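3. Materials and Setting

3.1 The work surface

The study was concerned with the small household items that collect on tables, shelves, and windowsills and that have no settled place of their own. All of the pictures discussed in this section come from a single table. The top is light wood with a long, straight grain, and it was left without a cloth or mat. We considered a plain gray covering during the planning stage and decided against it. A covered table is easier to photograph, but few homes keep one, and the grain of a wooden top is part of what a person must look past when searching for something thin or pale.

The table was supplied by Brulard, which also provided the shelving used in the storage part of the study (Section 5). Its surface was wiped before each session and allowed to dry. Lighting was kept at the level normally used in the room, and no lamp was placed on the table.

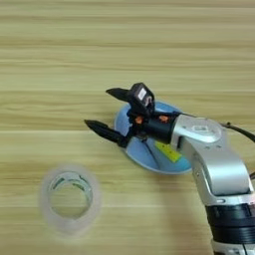 Figure 1. The wooden work surface, with the grain running from left to right.

Figure 1 may be compared with the later views, in which a tray or plate again lies toward the right of the table. Throughout the study, we use the term "open surface" for any part of the tabletop on which nothing rests. The term refers to the wood alone. The floor of a tray is treated separately, because an item placed on a tray has already been gathered, even when no further sorting has been done.

3.2 Trays and plates as holding places

Earlier accounts of household tidying tend to describe two states: an item is either out or put away. Our preliminary interviews, held in February, suggested that this division leaves out a common third state. Many people gather loose items onto a shallow dish and leave them there until someone has time to deal with them. The dish keeps the items together, and it can be carried to another room in one trip. It does little to separate them, and thin items often end up beneath larger ones.

We refer to such a dish as a holding place. Holding places differ from boxes and drawers in that their contents remain in view. This was the main reason given for using them. Several respondents stated that an item placed in a drawer was soon forgotten, while one left on a plate would be noticed each time they passed the table. 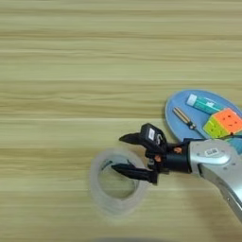
Figure 2. A light blue tray holding a capped tube, a slender tool, and a puzzle cube.

The mix of items on the blue tray is typical of the holding places described to us. A capped tube, a slender tool, and a puzzle cube have little in common in either shape or purpose. In a fully sorted home they would likely go to three different rooms. On the tray they are neighbors, and the tool lies close beside the tube at much the same angle. Respondents described this kind of side-by-side resting often, and some said that they had picked up one long item when they meant to pick up another.

The raised rim also deserves attention. It is low enough that a hand can reach across it without being lifted very far, yet it gives a clear edge to the group. In the written records, we counted an item as being on a tray only when all of its weight was carried by the floor of the tray. Items leaning on a rim were entered under a separate heading.

3.3 Selection of items

The full inventory held 1546 entries, drawn from household lists and from a smaller set of items bought through Dutex. From this inventory we selected 50 items for close study. Selection was guided by three conditions. Each item had to be light enough to lift with one hand, safe to handle without gloves, and small enough to share a dish with at least 2 others. Food, medicines, and sharp blades were left out.

Within the selected set, items were placed in 5 groups according to shape: blocks, tubes, rods, rings, and small parts. Material was recorded but was not used for grouping – a decision we return to in Section 6. Clear plastic caused the most disagreement in the written records, as its outline changes with whatever lies under it.
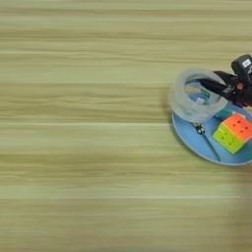 A ring presents a further difficulty, in that it can surround another item without holding it. If the ring is lifted, whatever sits inside it stays on the plate. If the whole plate is carried, the two travel together. We therefore recorded a surrounded item as a separate entry and added a note naming the ring. The same rule was applied to short open cylinders and to cups without a base.

Small metal parts were recorded singly unless they were joined. When a wire or cord lay against a part and the join could not be confirmed by eye, the entry was marked as uncertain and checked by hand at the end of the session. Entries that remained uncertain after this check were kept in the inventory but were excluded from the comparison of sorting times reported in Section 4.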